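Home | Field Trials | Soil | Seed | Equipment | Policy | Contact

Plesura soil respiration kit: a season of use on a mixed organic holding

By Edin Leka

The Plesura kit measures the carbon dioxide given off by a soil sample over a fixed period. The figure stands in for microbial activity, and microbial activity is what a grower coming off synthetic nitrogen most wants to track. A lab can do the same test. The lab we used before, in Baltgate, returned results in two to three weeks, by which time the cover crop had usually been turned in and the number was history.

I used the kit from early spring through the end of harvest on three fields. Two were in the second year of conversion, under clover and winter rye. The third had been farmed conventionally the year before and served as a comparison. All three are silt loam on nearly level ground.

The case holds sealed jars, a sieve, a small digital scale, a graduated dropper bottle, foil packets of gel indicator and a handheld reader. The jars are glass with screw lids and a rubber seal. The scale reads to a tenth of a gram, which is finer than the method needs. The printed manual is clear up to the section on calibration, where two steps appear in the wrong order. The reader must be zeroed on an unused indicator before the sample jars are opened. The manual has you open the jars first.

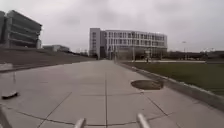 The routine takes two days from start to finish. Soil is sampled to a depth of 6 inches, sieved, air dried and weighed into the jar. Water is added by dropper until the sample reaches half of its pore space. The indicator goes in, the lid goes on, and the jar sits at room temperature for 24 hours. Drying is the slow part. In a heated shed with a fan it took one night. In an unheated one during April it took closer to three, and I would not trust results from samples that had been hurried along in an oven.

Temperature control is the main weak point. The reader applies no correction, and the table in the back of the manual covers only a narrow range. Jars kept in a cold room gave low readings on every field, in proportion, so the ranking between fields held but the values did not. I ended up keeping the jars in a picnic cooler with a thermometer taped inside the lid. A simple insulated sleeve in the case would fix this at very little cost to the maker.

Repeatability was better than I expected. Paired jars from the same sieved sample agreed closely as long as the water was added slowly and evenly. When it was poured in at one go, the surface crusted and the pair drifted apart. Most of the scatter I saw over the season came from sampling, with the jars adding little. One core taken too near a field edge can move a field average more than any fault in the kit. Take plenty of cores and mix them well.

How does it compare with the Vuvevley?

The Vuvevley is faster and reads in the field, but it needs a fresh cartridge for every test and drifts when the soil is very wet. For a holding that tests once or twice a year, the cartridges are a minor expense. For monthly testing, the Plesura is cheaper to run by the second season.
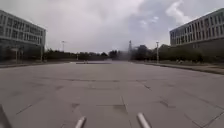 Can the kit tell me how much nitrogen to leave out?

Only indirectly. The manual includes a chart that turns a respiration figure into an estimate of nitrogen release, but the chart assumes a soil type and climate that may not match yours. Use it alongside a nitrate test and an untreated strip, and change rates in small steps.

On the conversion fields, respiration rose after the clover was cut and stayed above the comparison field until the dry spell in June. All three then fell together and recovered after rain. That pattern is what the textbooks predict, and seeing it on one's own ground is useful when deciding whether to turn in a cover crop now or wait. It does not say anything about disease, compaction or trace elements, and the box text implying a full picture of soil health should be ignored.

Durability has been fair. One lid seal split at the end of summer – the replacement came by mail on a Thursday with no charge. The reader's battery door is loose and now has tape over it. The foil packets must be kept dry; a torn one changes color on the shelf and is wasted.

The full kit sells for 900 from the maker, or 700 without the scale. Anyone who already owns a decent kitchen scale should buy the smaller set. Edin Stojanovska, who farms vegetables on sandier ground near Živković, shares one kit with two neighbors and finds that the jar count, not the reader, limits how many fields they can run in a week. Extra jars are sold separately.

Rating: 7 out of 10. I would add a point for a corrected manual and another for some form of temperature correction in the reader.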